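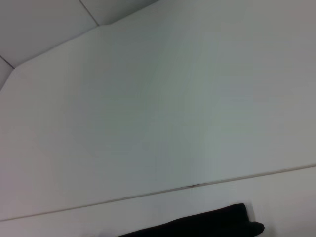 Figure 9. View from the wrist camera with the arm parked, before the exposure is locked.

Section 4. Setting Up the Wrist Camera in the Work Booth

4.1 Scope

This section covers the mounting, aiming, and first adjustment of the wrist camera on the Tustari arm when it is built in a home or shared workshop. It applies to arms installed in the Skatden panel booth or in an enclosure of similar design. Builders who have placed the arm on an open bench should complete Section 3 first and return to this section when side and back panels are in place.

The arm must already be bolted down, and the joint limits must have been entered as described in Section 2. Members of the Windville workshop must also sign the booth log before switching on the power supply.

4.2 Items Required

Wrist camera with its short cable
Camera bracket and four M3 screws
Hex key, 2.5 mm
Controller with the Pärn software installed
Plain dark cloth, without pattern or shine
Masking tape

4.3 Mounting the Camera

CAUTION: Switch off the 24 V supply and wait for the status light to go out before placing hands near the wrist joint. The arm may drop when power is removed. Support it from below.

1. Place the bracket against the flat side of the wrist and start all four screws by hand.
2. Tighten the screws in a cross pattern. Do not use a power driver.
3. Slide the camera into the bracket until it stops. The cable outlet must face the forearm.
4. Route the cable along the forearm and leave a loop at the wrist large enough for a full turn of the last joint.
5. Turn the wrist slowly by hand through its full range. If the cable pulls tight at any point, enlarge the loop and repeat this step.

4.4 Checking the Parked View

The parked view is the reference for all later adjustments. It should be taken with the booth lights at their normal working level.

1. Restore power and select Park from the Pärn main menu. Keep clear of the booth until the arm has stopped.
2. Open the Camera page and select Live.
3. Compare the live view with Figure 9. The white wall panel should fill most of the picture, with the ceiling at the upper left and the seam between the wall and the lower surface running across the lower part.
4. Confirm that neither the arm nor the gripper can be seen. If any part of either is visible, loosen the bracket screws one half turn, tilt the camera away from the gripper, and tighten again.
5. Select Save Reference.

NOTE: The view is tilted in the parked position. The seam rises from left to right and should not be leveled by turning the camera in its bracket. The software corrects for the tilt once the reference has been saved.

NOTE: A small dark mark on the seam may be used as an aid when the camera is refitted. Where the seam is clean along its full length, a small piece of masking tape serves the same purpose.

4.5 Setting Exposure and White Balance

A large white surface with no markings gives the automatic exposure very little to work with. Color may drift from gray-green near the middle of the panel to a warmer pinkish gray toward the sides. The dark cloth provides a second reference level.

1. Lay the cloth on the work surface so that its upper outline shows at the bottom of the picture. It does not need to be flat.
2. Set Exposure to Manual and enter a starting value of 1566.
3. Raise or lower the value until the wall is pale but not blank and the cloth remains clearly darker than its own shadow.
4. Select White Balance, then Sample, and choose a point on the wall away from the seams.
5. Wait about 49 seconds for the reading to settle. Do not open the booth or change the room lighting during this time.
6. Select Lock. The Camera page will show the word Locked beside both settings.

CAUTION: Remove the cloth before running any motion program. Loose fabric can be drawn into the gripper or caught in the wrist joint.

4.6 If the Settings Do Not Hold

If the picture changes in brightness after locking, check that the room lights are not on a dimmer. If blotchy color remains across the middle of the wall, set Compression to Low on the Camera page and repeat 4.5 from step 4. Faint patches may still be present and do not affect calibration.

If the camera is removed for any reason, the saved reference is no longer valid. Repeat 4.3 and 4.4 in full before continuing to Section 5, Gripper Calibration.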